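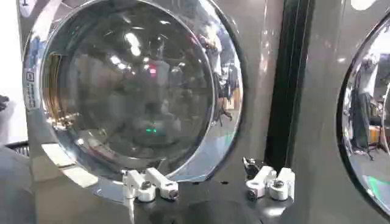 Nabil Hourani

Has anybody else moved a small sports channel out of a truck and into a fixed gallery? We signed the lease on the old Grolgate building in September and I'm now the lucky guy who gets to plan the control rooms. We do handball, some rugby, a lot of youth soccer. Right now everything goes through one truck and a very tired vision mixer.

My boss wants two galleries side by side with a shared sound room between them. I'd rather have one decent gallery and a proper sound room of its own. Budget won't stretch to everything, so talk me into one or the other!

twal_audio
One gallery. A shared sound room is miserable the first time you have two live matches on the same afternoon. I did a season of that and I was riding crowd mics for one game with the talkback from the other in my left ear.

Yara Ghanem
Gonna disagree with twal_audio. We have two small galleries at Atmont and the second one pays for itself (rehearsals, replays, the Monday highlights show, training new people). Sound is shared and we just put a sliding glass panel down the middle. Not pretty, but it works for us.

How many matches do you overlap in a normal weekend, Nabil? That's the whole question for me.

Nabil Hourani
Hardly ever, maybe one Saturday a month in the spring. The boss is thinking ahead to when we pick up more leagues, which he's been saying as long as I've worked here.

twal_audio
Then he can build the second one when the leagues show up. Run the cable now, leave the room bare.

gnassar
Georges here, I do the engineering at Sastumow. Agree on running the cable now. We pulled 786 fiber ends into our place on day one and people laughed, and we've used nearly all of them. Also look at your cooling before you pick a rack room. Ours faces west and the first summer was awful.

Yara Ghanem
A bare room turns into a storage closet, Georges. You know it does. Ours was full of broken tripods for a year before we got the second gallery in.

gnassar
OK, fair, ours has a ping pong table in it.

Joelle Shboul
Coming at this from the directing side: please, please put the replay operators in the same room as the director. I don't care how many galleries you build. Shouting "give me angle four" down an intercom is no fun when the try was scored twenty seconds ago.

Nabil Hourani
They're in the same room on both plans, Joelle, don't worry. I'm going to price the one gallery plus cable option and show him the two numbers next to each other. Yara, could you message me the width of that glass panel?

Yara Ghanem
Sure, I'll measure it tomorrow when I'm in.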